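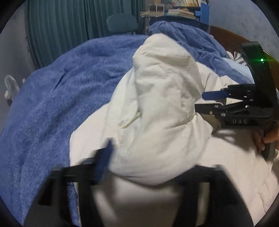
Gear Reviews

Home | News | Training | Gear Reviews | Events

Melnyk Kick Shield, Large: Review

Tuesday, October 27, 2020
By Keegan Friesen

The Melnyk large kick shield has been in use at our club in Borkbridge since January. It replaced a Stulberg shield that had split along the bottom seam. We train Taekwon-do three nights a week with a mix of teens and adults, and the shield comes out at nearly every class.

It is the curved type, with two handles across the back and one on each side. The cover is vinyl, black on the front and gray on the back. The foam is in two layers, a firm one facing the kicker and a softer one against the holder's arm and thigh. Side kicks and back kicks spread out well. You still get moved by a heavy kicker, but you don't get the sharp knock in the forearm that our old shield gave. One of our black belts threw 100 back kicks into it over a single evening and the person holding it had no bruises the next day.

The handles are the best part. The stitching goes right through a reinforcing strip, and the upper one is set at an angle, so your wrist stays straight when you brace for a turning kick. Smaller holders had trouble reaching both back handles at once. For our juniors we went back to the small Prarnasis paddles.

The corners are the weak point. After five months the foam at the lower left had started to go soft, and there is now a visible dip there. The cover is holding up, apart from some scuffing where it gets dragged across the floor. The zipper runs along the bottom edge and has no flap over it. Anyone kicking low with bare feet will find it sooner or later. We put cloth tape over ours.

Cleaning is simple. Wipe it down with a mild spray and let it air out standing up. It had a strong plastic smell when new, which took a couple of weeks in the storage room to fade.

It costs $34 more than the Stulberg. For a club that holds pads every night, I think the handles and the firmer foam justify that. If you train at home with one partner, the cheaper shield will do. I would buy the Melnyk again, though I'd like to see a flap over that zipper first.

Rating: 4 out of 5

Contact Us | Copyright 2020 | Back to Top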